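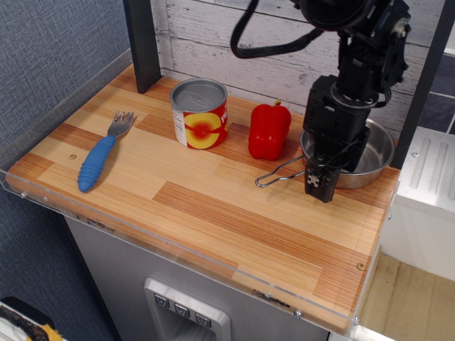

Chapter 4
When the Grip Fails

Most faults in a kitchen robot are small. A joint runs warm, a cable rubs, a program stops and has to be started again. A dropped load is a different matter. If the load is a pot, it can hit the arm, the worktop or a person standing nearby, and whatever is in it goes the same way.

This chapter follows one such fault from the first report to the repair. The arm at the Stuvby test kitchen dropped an empty pot during a lift on a Sunday afternoon. It had made almost 700 lifts before that without a fault being logged. The pot weighed far less than the arm's limit, so weight was ruled out early – wrongly, as we shall see in section 4.3.

A gripper holds a pot by the rim. At rest, the jaws only have to carry its weight. Once the arm starts to swing, the pot tries to carry on in a straight line and pulls against the jaws as well. Polished steel gives them little to hold. In the Stuvby log, the motor current in the jaws fell 57 milliseconds before the drop, and the arm did not slow down.

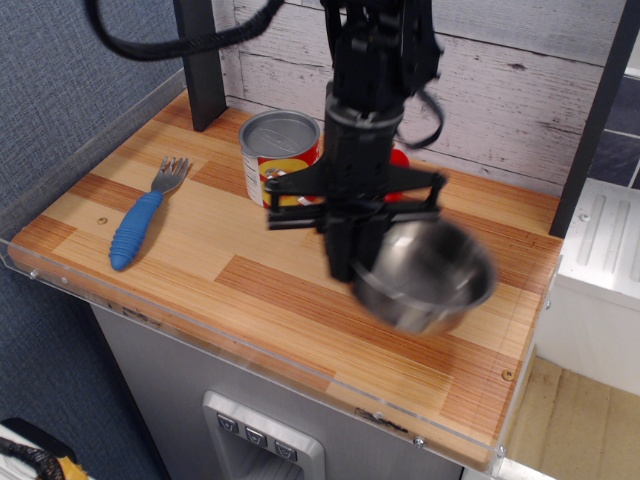
4.1 Before you go near the arm

Press the stop button first. Do not reach for a falling pot, and do not try to take one out of closed jaws. Some grippers open when the power is cut, so keep hands and feet clear of the space under the load. Wait 10 seconds, then check that every joint is still.

Write down the position of the arm before anything is moved. At Stuvby this was left until later, and the first report had to be corrected.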